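Wed 11 November

Sim demos for Vesus, second batch. Target was 200 reach episodes, 200 with the start pose jittered. Got 406 on disk, so a few doubles in there. Hằng wrote a quick hash check, will run it after lunch. Joint limits from the new config seem fine – no more wrist flips in the ones I scrubbed thru.

Still to fix: replay drops the last step of every episode. Svatopluk thinks off by one in the writer. Probably right.

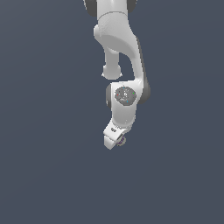 Domain randomization next. Baiba wants lighting and backdrop varied before we train anything, and I agree, the policy will just latch onto whatever stays constant. Current render is plain blue-gray behind the arm, no table, soft even light everywhere. Also the little red / green / blue dots on the dark wrist cap – need them off in the training renders, or it'll learn to read wrist angle off them and fall over on the real thing. Ask Natália where that's set, I coudln't find the flag.

Pulled 50 episodes aside for val. Split is by seed, NOT by episode, last time we leaked.

To do: hash check, writer bug, rerender. Copy to Halás before the disk fills up agian.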